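Search this site Enter keywords
Home Projects Reports Archive Contact

Pressing and Recovery Time in Amateur Football: Ikville against Purnano

1. Aim

The project examined whether a side that presses high wins the ball back sooner than one that drops off. Two clubs from the Christodoulou league were followed for part of a season, ending in January. Ikville press from the front, while Purnano wait near the halfway line.

2. Method

Thirteen matches were logged by hand from the touchline. Each loss of possession was timed with a stopwatch until the ball was recovered or went out of play. Times were entered in Cisteck, a timing sheet used on our course, and rounded to the nearest second. Restarts from throw-ins were left out. 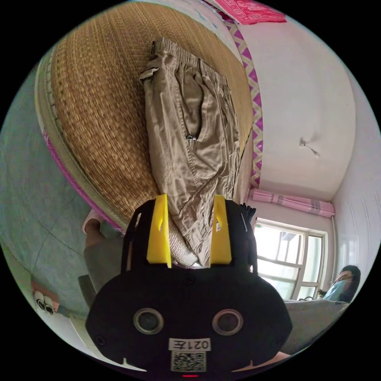 3. Results

Ikville had a median recovery time of 9 seconds and Purnano 10 seconds. The gap was wider in the first 40 minutes of play and closed after that, when both sides defended deeper. Ikville won the ball nearer the opposing goal, but also conceded more chances from long passes played over the back line.

4. Discussion

A gap of one second is small – it is no larger than the rounding used – and cannot be treated as firm evidence for either style. Stopwatch error is the main weakness. 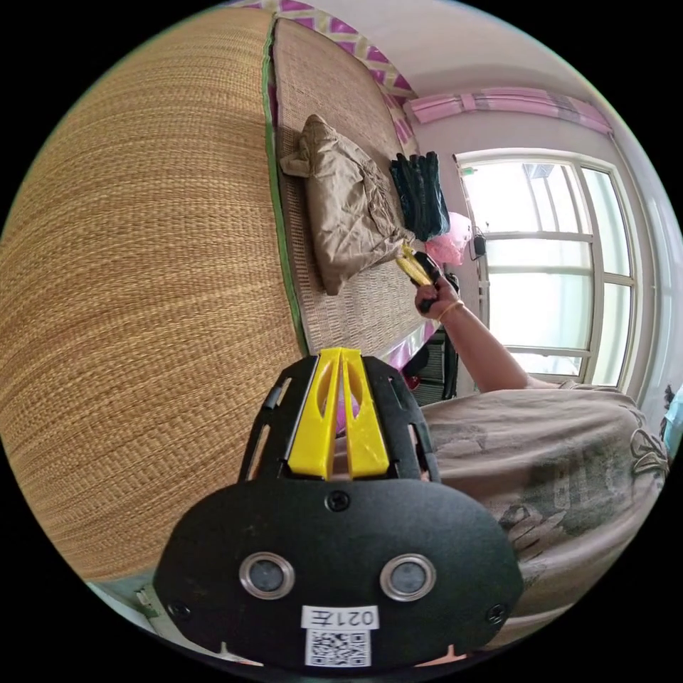 The second weakness is the choice of opponents. Purnano met the stronger teams early in the season, which may have lengthened their times. A later study should match fixtures by league position and use two timekeepers at each ground, with the agreement between them reported alongside the medians.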